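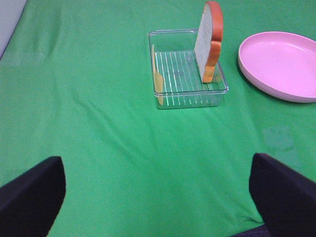 Folie 1: Brotscheibe in der Dose, rosa Teller, grünes Tuch

Guten Abend zusammen, schön, dass ihr da seid! Kurz warten, bis die Letzten sitzen. Handys leise, Fenster hinten bitte zu, sonst hört man die Straßenbahn.

Ich rede heute über Pausenbrote. Also eigentlich darüber, warum bei uns zu Hause jahrelang die Hälfte davon wieder zurückkam und was ich daran geändert habe. Ich bin keine Ernährungsberaterin, ich habe zwei Kinder und eine Küche, in der morgens um halb sieben niemand gut gelaunt ist. (Lachen abwarten. Wenn keins kommt, weiter.)

Folie 2: das Heft
Im Oktober habe ich angefangen aufzuschreiben, was mitging und was wiederkam. 24 Schultage lang. Von diesen 24 Broten kamen beim Großen 13 angebissen oder ganz zurück. 13! Ich war erst beleidigt, dann neugierig. Heft hochhalten, ruhig auch den Teefleck zeigen.

Was mir aufgefallen ist: An Sporttagen war die Dose leer, egal was drin war. Gurke direkt auf dem Brot ging nie, Gurke daneben fast immer. Und Vollkorn wurde gegessen, solange es dünn geschnitten war. Ich hatte vorher immer diese dicken Kanten abgesäbelt und gedacht, das macht satt.

Folie 3: Brot schneiden und einfrieren
Hier langsamer reden, beim letzten Mal bin ich durchgerannt. Ich kaufe einen Laib mit 900 Gramm, lasse ihn einen Tag liegen und schneide ihn dann komplett auf. Die Scheiben kommen mit Backpapier dazwischen ins Gefrierfach. Abends zwei rausnehmen, morgens sind sie weich. Den Trick mit dem Backpapier habe ich von Irina Crăciun, die sitzt heute da drüben, winken!

Toasten geht auch, aber dann bitte auskühlen lassen, bevor der Deckel drauf kommt. Sonst hat man um zehn einen Waschlappen.

Folie 4: Was drauf kommt
Unsere Liste vorlesen, nicht alles:
Frischkäse mit geriebener Möhre
Linsenaufstrich (Rezept liegt vorne aus)
Butter und Kresse, wenn welche da ist
Käse, ganz normaler Käse

Zum Linsenaufstrich fragt bestimmt wieder jemand nach der Haltbarkeit. Bei mir drei Tage im Kühlschrank, länger hat er noch nie überlebt. Zitrone erst am Schluss rein und weniger Kreuzkümmel, als man denkt - Amirhossein Karimi sieht das anders, aber der darf nachher selber was sagen.

Folie 5: Die Kinder fragen
Klingt banal, ich weiß. Sonntags dürfen beide je einen Belag für die Woche aussuchen, und dabei bleibt es dann auch. Diskutiert wird morgens nicht mehr. In der ersten Woche hatten wir fünfmal Leberwurst, das muss man aushalten.

Falls noch Zeit ist: die Geschichte mit der vergessenen Dose nach den Herbstferien. Nur, wenn gerade keiner isst.

Dann Fragen. Tamara Toma geht mit dem Mikro rum. Rezeptzettel liegen neben der Tür, und wer mag, trägt sich für den Aufstrich-Abend ein. Gläser bitte selbst mitbringen!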